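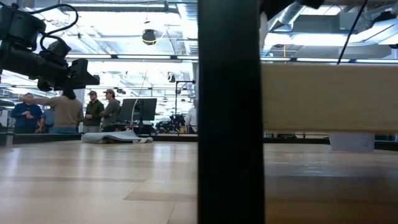
Arnbridge cell costs: read me first

Hello! I'm Jeanie Rennie and I put this folder together while we were working out what a second round of robot benches would cost us at Arnbridge. It's the planning sheet, the quotes and the pictures that go with them. Last tidied up in June 2020, so treat the prices as being of that vintage.

What's in the folder

bench_costs.csv has one line per thing we'd have to buy for a bench, from the arm down to the cable ties.
quotes/ has the supplier replies from Risongate and Menzies, with the phone numbers taken out.
stivorance_plan.txt is my running list of what the Stivorance project wants and when (it changes a lot, sorry in advance).
pictures/ is the room as it is now, for anyone planning a layout who can't pop in.

How I've split the money

All prices are in pounds, before VAT. The big line is always the arm, and everyone remembers the arm. What caught me out last time was everything that sits round it. A gripper from Risongate came in at 1,269 each, and a computer for the bench was 3,753 by the time I'd added the graphics card they all wanted. Then you want a monitor, a stand for it, something solid to bolt things to, and a heap of power bricks and leads. I've put 300 per bench in for cables and brackets and I would fight anybody who tries to trim it!

Please don't merge the two supplier columns. Menzies quote with delivery in and Risongate quote without, and I spent a whole afternoon in June being pleased about a saving that was really just a missing van.

Floor space

Wood-topped benches on metal frames suit us fine, with the computer tucked underneath and the arms on top. Leave room for chairs, and for people to stand behind a bench without leaning on anything. Tape on the floor is cheap, so mark out a new bench before you order it and try walking past it with a box in your arms. Cloth handling also needs a decent clear bit of tabletop in front of the gripper, more than I'd first drawn on the plan.
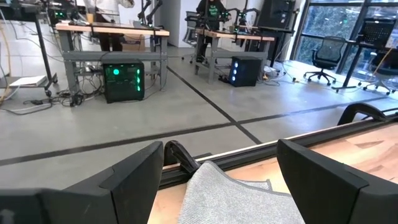
Should we buy spare gripper fingers with the first order?

Get 2 spare sets per bench and put them on the same order as the gripper, so you only pay for delivery once. They're on their own line in bench_costs.csv, under consumables.

Still to do

The Menzies service contract isn't in the sheet yet. I've asked them for a yearly price and a price per visit, and I'll add both when they reply. Insurance is missing too. If you spot a wrong total, change it and put your initials in the notes column.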